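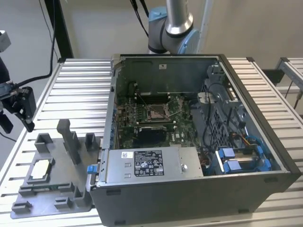
Wann darf ein Prozessor in einen gebrauchten Rechner eingesetzt werden? Erst dann, wenn das Gerät vom Netz getrennt, der Sockel geprüft und der Haltehebel vollständig geöffnet ist.

Vortragsnotizen: Wiederaufbereitung von Arbeitsplatzrechnern, Teil 2
Referentin: Marlina Majimbun, Werkstattleitung Cullis

Begrüßung und Einordnung

Teil 1 behandelte die Annahme der Geräte und die Datenlöschung. Heute geht es um den Arbeitsschritt, bei dem in unserer Werkstatt die meisten vermeidbaren Schäden entstehen: den Wechsel des Prozessors. Im Rahmen des Projekts Lurar werden bis Februar 300 Rechner aufbereitet und an die angeschlossenen Bildungseinrichtungen übergeben. Insgesamt sind 500 Geräte zugesagt. Hinweis an das Publikum: Fragen bitte sammeln, für die Aussprache ist am Ende Zeit vorgesehen.

Zum Arbeitsplatz

Das Gehäuse wird auf die Seite gelegt, die offene Seite zeigt nach oben. So liegt die Hauptplatine waagerecht, und der Prozessor kann senkrecht von oben abgesetzt werden. Der neue Prozessor liegt links neben dem Rechner in der Ablage und bleibt dort bis unmittelbar vor dem Einbau. Er wird nicht auf dem Netzteil oder auf dem Laufwerkskäfig zwischengelagert, auch nicht für kurze Zeit.

Erdungsband anlegen und den Sitz prüfen lassen. Diese Anweisung gilt für alle Beschäftigten, unabhängig von der Berufserfahrung.

Zum Sockel

Der Haltehebel steht oben, der Sockel ist leer, das Kontaktfeld liegt frei. In diesem Zustand ist die Platine am empfindlichsten. Solange das Kontaktfeld offen ist, wird an keiner anderen Stelle im Gehäuse gearbeitet: keine Speicherriegel stecken, keine Kabel umlegen, keine Laufwerke ziehen. Auch lose Kabel, die in Richtung Platine hängen, sind vor dem Öffnen des Sockels zu sichern.

Sichtprüfung mit Lupe und seitlichem Licht. Verbogene Kontakte fallen durch eine abweichende Spiegelung auf. Ein beschädigter Sockel wird nicht gerichtet. Die Platine geht mit Laufzettel an Tirta Nair in die Prüfstelle – die Entscheidung über eine Reparatur fällt ausschließlich dort.

Zum Einsetzen

Prozessor nur an den Kanten fassen. Markierung am Träger mit der Markierung am Sockel abgleichen, gerade absetzen, nicht schieben. Er muss ohne Druck aufliegen. Liegt er nicht plan, wird er wieder abgehoben und die Ausrichtung erneut geprüft. Anschließend den Halterahmen schließen und den Hebel einrasten. Ein spürbarer Widerstand am Hebel ist bei vielen Bauformen normal. Im Zweifel gilt das Datenblatt der jeweiligen Platine.

(Pause, Vorführung am Übungsgerät. Teilnehmende bitte nach vorn holen.)

Zur Dokumentation

Der Einbau wird im Verzeichnis Tejada erfasst. Einzutragen sind Gerätenummer, Prozessortyp, Ergebnis der Sichtprüfung und Kürzel der ausführenden Person. Geräte ohne vollständigen Eintrag werden von der Endprüfung zurückgewiesen. Der Dauertest läuft 90 Minuten unter Last; die Temperaturwerte sind dem Laufzettel beizufügen.

Überleitung

Wärmeleitpaste und Kühlermontage übernimmt im Anschluss Tirta Nair. Die Unterlagen liegen im Ordner Vando am Eingang aus.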